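4.2 Lint and the velvet bedspread

Household guides published by Famivik and Lapiņa both claim that a dark plush blanket "hides" everyday dirt. We doubt this. Of the 379 bedding items in the Brornley survey, 80 were velvet or velvet-like, and their owners reported cleaning them no less often than owners of plain cotton did. The survey asked only what people remembered, and we would not lean on it too heavily.
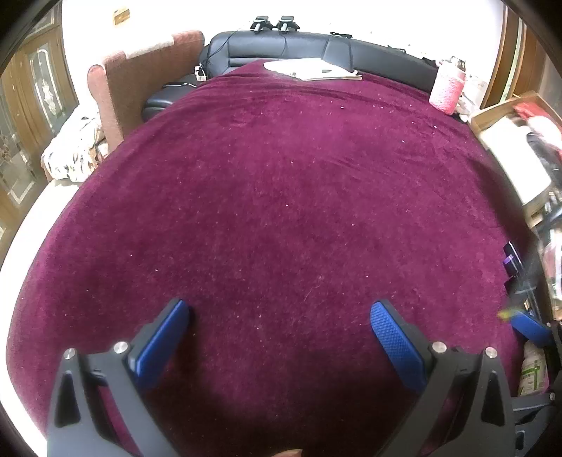

A second claim is that smoothing the cover each morning keeps it presentable for a week. The Kudach trial, run in March with 13 households, is usually cited for this. Its scoring sheet had a line for wrinkles and none for lint, so a bed could earn full marks while covered in pale specks. Small things set down on the bed, such as papers or cosmetics, were left out of the score as well. We see no good grounds for that choice, given how many people use a made bed as a table.
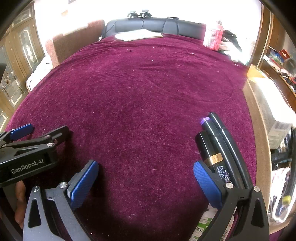
Figure 3. Plush magenta-purple cloth with pale lint specks, a long pale hair and three glossy black tubes.

Pale fibers on a deep red or purple nap are easy to spot, and the advice to buy dark for low upkeep seems to us to rest mainly on habit. Whether brushing beats a sticky roller is a separate matter, and the Kudach data cannot settle it.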